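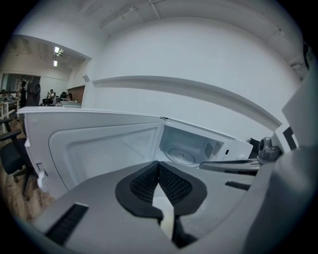
Figure 4. Gripper with black finger pad; an open microwave is in view.

4.2 Booking periods and seat release

Advance sales at the Thorlacius, a studio theater in Totby, were recorded across 28 productions. Each run was divided into an opening period and, where demand allowed, one extension. Seats in the extension were released in a single block at the same price bands as the opening period. House seats and press holds were excluded from the counts.

Mohamedi and Kaufmann treat an extension as a simple increase in supply. We follow Marquez in modeling it as a separate event, with its own announcement date and its own decay curve. The difference matters mainly for short runs, in which the two curves overlap.
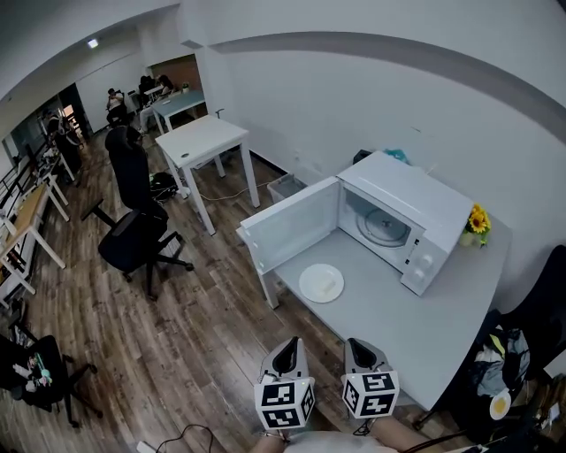 For the seven productions that were extended, daily sales were fitted from the day of the announcement to the final performance. The largest single release was 982 seats, for the Boline revival in March. Reduced-price tickets for younger patrons were entered as a separate class – they carry a purchase limit and are sold through a different queue. Returns were credited to the day of resale. Runs that closed early were kept in the sample, with the canceled performances coded as missing. Parameter estimates for both periods are given in the next section.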